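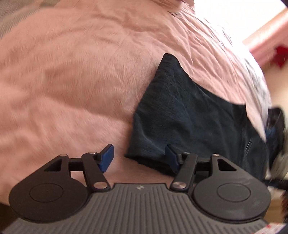

Pano escuro sobre o edredom rosa, pinça à frente.

Vou escrever isto depressa porque a bancada da Nunwood fecha cedo e ainda tenho parafusos por apertar. A tese é simples: quem monta um robô em casa devia começar pela roupa. Pela roupa, sim. Não pelos cubinhos coloridos, não pela garrafa de água, não pelo xadrez.

Já ouvi o contrário vezes sem conta. Que tecido é para laboratório rico, que uma oficina partilhada não tem nem máquinas nem gente para isso. Discordo. Um cubo perdoa tudo. Folga na articulação, dedo torto, ângulo mal medido, o cubo vem na mesma. O tecido mostra logo onde a construção está mal feita. E roupa há em todas as casas, de graça, em cima da cama.

A minha pinça chama-se Flernico, nome parvo, ficou. É a segunda versão. A primeira abria de mais e fechava torta, e passei fevereiro inteiro a culpar o código. Era a mecânica. Dois dias com uma lima teriam resolvido. Agora uso-a na mão, sem braço nenhum atrás, e acho que é assim que se deve começar: primeiro aprende-se com o próprio pulso o que a ferramenta consegue fazer, depois logo se pensa em motores.

Ganga então é outra conversa. Pesada, teimosa, com costuras duplas que fazem degrau. Os dedos têm de entrar por baixo de uma camada e não de duas, e quem nunca tentou não imagina a quantidade de vezes que se apanha 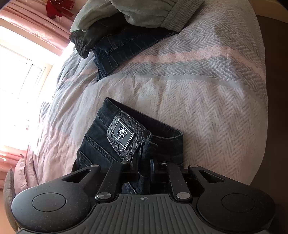
as duas. Ou nenhuma. O cós é o sítio mais tentador porque é grosso e fica de pé, mas tem presilhas, remates, chapas de metal, tudo coisas que mudam a pega de um centímetro para o outro. Uma camisola é mole por igual. Umas calças são cinco materiais cosidos uns aos outros.

Outra coisa que me irrita: os vídeos. Na lista de correio da Thepsuriya, que leio todas as semanas, toda a gente mostra a tentativa que correu bem. Uma. Eu guardei 197 tentativas e as melhores para aprender são as falhadas. Devia ser regra nas oficinas, publica-se o monte inteiro ou não se publica. Sei que é chato de ver. Paciencia.

E o dinheiro, claro. Há quem gaste 1000 euros num braço antes de saber se os dedos prestam. Eu gastei uns 40 em pinos e borracha, o resto saiu da gaveta das sobras. Não digo isto para me gabar, a segunda versão ainda range e uma das pontas descola com o calor. Mas range barato, e quando parte arranjo-a no mesmo dia.
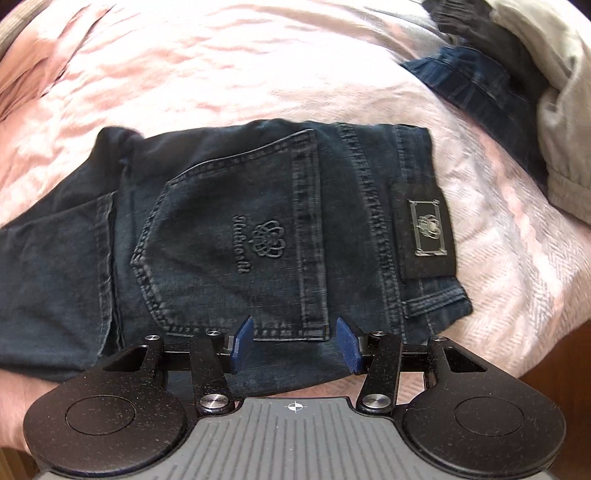
Então vale a pena construir um robô que dobre calças, se à mão se faz em meio minuto?

Para poupar tempo, não vale. Vale pelo que se aprende a construir, e porque há pessoas para quem dobrar calças à mão custa muito mais do que meio minuto. Quem tem artrose nos dedos não acha a pergunta assim tão engraçada.

Na Clumton, a outra oficina onde vou de vez em quando, preferem o projecto do carrinho que segue a linha. Bonito, funciona sempre, já o vi feito dezenas de vezes. Não tenho nada contra carrinhos. Só acho que uma oficina com tornos e gente com jeito podia pegar num problema que ainda está em aberto, mesmo que o resultado fique feio durante uns mesess.

Quem quiser os desenhos das articulações que deixe recado na bancada. Estão em papel, ainda não passei nada a limpo, e a medida do pino de trás está errada na folha, é a que está riscada a lápis que conta.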